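Colldale Draft Horse Barn Opens Its Doors to Older Horses

COLLDALE — If you have driven out past the feed mill on Cruzado Road lately, you may have noticed a good many gray muzzles hanging over the fence. They belong to the newest boarders at Dallmont Farm, which finished its long-promised senior barn in February and has been filling the stalls ever since, mostly with draft horses and draft crosses that have put in their working years and are ready for soft ground and a regular dinner.

Jericho Sebastian, who runs the farm and grew up two fields over from it, has wanted a barn like this since he was a teenager cleaning harness for pocket money. Back then the big horses were still hauling hay wagons and pulling the sleigh at the Bellau winter fair, and he remembers wondering where they all went when they got too stiff for it. "I had a soft spot for the old ones," he said, leaning on a stall door while a Belgian mare named Biscuit went through his jacket for peppermints. "They know their job, they know people, and they've got opinions about everything. I like that in a horse, and I guess I like it in people too."

The new barn has wide stalls with deep bedding, rubber mats in the aisle, and doors on both ends that stay open in good weather so the air can move through. Each stall leads straight out to a small paddock. Sebastian says the paddocks matter more than anything else he built, because an older horse that stands still all night will be sore in the morning, and one that can wander in and out as it pleases usually won't be (or at least not so sore that it refuses breakfast, and Biscuit has never refused breakfast in her life).

Feeding takes up most of the early hours. Several of the horses have worn or missing teeth and can't manage long hay anymore, so they get soaked hay cubes and mash in big rubber tubs, with warm water when it's cold out. The first tubs go down at 5:30 in the morning, and the barn is as loud as a school cafeteria until they do. The farm goes through 800 pounds of hay cubes in a week, which has made Sebastian a very popular man at the feed mill.

Hoof care is the other big piece of it. Draft horses carry a lot of weight on their feet, and several of the boarders came in with cracks and long toes from a year or two of being let go a little. Nobody meant any harm, Sebastian was quick to add. A good farrier who will take on a horse that size can be hard to find out here, and harder still if the horse has trouble holding up a leg. At Dallmont the trims are kept short and frequent, with plenty of breaks, and a horse with bad hocks is allowed to rest its foot on a low block for as long as it needs.

The oldest resident is a Percheron gelding called Major, who is 38 and has a stall by the tack room where he can keep an eye on the coffee pot. Major pulled the Bellau fair sleigh for many winters, and a few of the grown-ups who stop in to see him rode behind him when they were small. He has lost some of his topline and most of his hearing, but he still walks out to the far gate every afternoon and stands there until somebody comes to say hello.

Visitors are welcome in the afternoon from 1 to 4, and children may help with brushing if a parent stays close by. Please wear closed shoes, leave dogs in the car or at home, and ask before offering treats, as a couple of the horses are on strict diets and will not tell you so themselves. Carrots and plain peppermints can be dropped in the bucket by the office door.

Owners who would like to board an older horse should call the farm office and have recent vet and dental records handy. There are still a few stalls open on the north side, and Sebastian is glad to walk people through the barn before they decide. He also hopes to add a covered round pen by next winter, so that the stiffer horses can stretch their legs when the paddocks freeze.

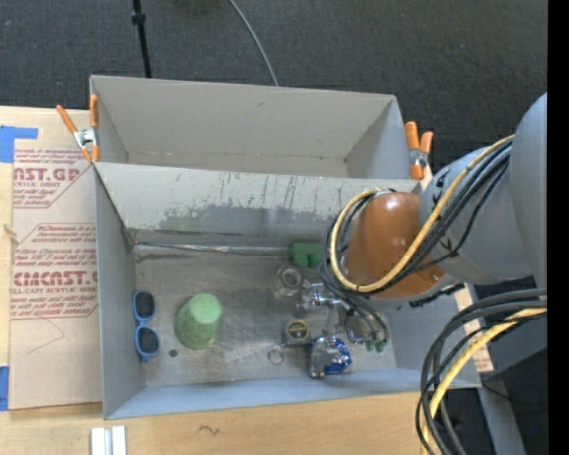 Until then, the horses will be hand-walked down the barn aisle on icy mornings, and anyone with a steady arm and a warm hat is invited to come and take a lead rope.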